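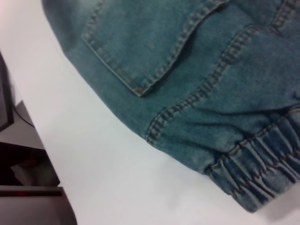
The jeans on the white table, from the wrist camera.

I spent most of Saturday going back and forth between two grippers and I'm still not set on one. The black one came from Tundard and has stiff jaws. The silver one is the Jaber, with softer fingers and a wider housing. Stijn Prins wanted the same gripper on both arms so we'd only have one set of spares. I wanted to try them mixed first.

Denim is harder than the towels we did in May. It's thick at the seams and thin everywhere else, so a closing force that works on a pocket corner is too much for a single layer. I started at 800 on the controller scale and went down in steps of 10. The Tundard was fine with elastic, which gives it plenty to bite on. It was worse on flat cloth, where it mostly slid.

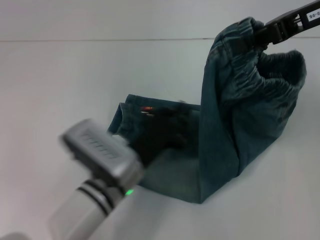

The Jaber did better near hems. It can press down first and then close, and that way it picks up one layer more often than two. The housing is bulky though, and when both arms work close together I have to keep the elbow out wide or the planner refuses the move.

Wrist view versus head view was the other question. The wrist camera shows stitching very well, but up close it loses track of which leg it's looking at. Lotte Van Hecke thinks we should run both and let the head view decide where to go. That costs some speed. I'll try it her way next, with the Jaber on both sides, and post the settings if they hold up.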